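Lakard Users' Help Board > Pumps and Seals
Cavitation noise on a small transfer pump after moving the supply tank 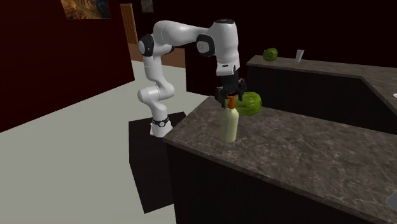
Robot arm gripper over a pump bottle on a kitchen counter

Posted by Femke Prins

We have a Lakard end-suction centrifugal pump moving water with a little glycol from a supply tank to a rinse line. It ran fine for six years. In March we moved the tank to the other side of the wall to make room for a filter skid, and now the pump sounds like it has gravel in it whenever the drive is at 60 Hz. If I slow it down it goes quiet, but then the rinse line doesn't get enough flow.

The new suction line is 28 feet long, same pipe size as the old one, with four elbows. The old line was short and nearly straight. There's a basket strainer in it that we kept from the old setup. Tank level is the same as it used to be, and the tank is vented.

I pulled the casing and the impeller has light pitting near the inlet side of the vanes. The bearings feel smooth and the coupling is lined up. The suction gauge reads lower than what I have written down from last year.

Can I fix this by closing the discharge valve partway, or do I need a different pump? My supervisor wants to order a new impeller first and see.

Posted by Clevness

Sounds like air getting in. Check your flange gaskets and the packing. Had the same noise on mine and it was a gasket. A new impeller won't hurt.

Posted by Maarten Vanhove

A leak is worth checking, but the pitting and the lower gauge reading both fit cavitation from the new suction line. I would leave the impeller until that is sorted out. A new one will pit the same way.

The pump needs a certain pressure at its inlet, listed on the curve as NPSH required. What you have available is the pressure on the tank surface plus the height of liquid above the pump, minus the vapor pressure and minus the friction in the suction pipe. You changed the last item. Longer pipe and four elbows can use up the margin you had, and friction goes up quickly with flow. That explains why it quiets down at lower speed.

Do these in order:

Clean the strainer basket first. Moving a tank stirs up whatever was on the bottom. Read the suction gauge before and after at the same speed.

Check for a high spot in the line. If the pipe goes up over the door or a beam and back down, it will hold air. Run it level or with a steady rise to the pump.

Look at the reducer at the pump. If it is eccentric and the line comes in level, the flat side goes on top. People get this backward when they refit a line.

Find out what sits right before the inlet. You want a straight run of at least five pipe diameters, and more is better. An elbow bolted to the suction flange feeds the impeller unevenly and sounds a lot like what you have.

If none of that does it, go up one pipe size on the suction side and use long-radius elbows. That is usually cheaper than a pump.

Closing the discharge valve partway will lower the flow and probably the noise. It's fine for a test. Don't throttle on the suction side, though.

What temperature is the water? If the rinse is heated now and wasn't before, that also cuts into your margin.

Posted by Femke Prins

Water is at room temperature, no heater. The strainer was half full of scale and the gauge came up some after I cleaned it. Still noisy at full speed but less. There is an elbow right on the suction flange, so that gets changed Wednesday when the line is down. I'll ask about the bigger pipe at the same time.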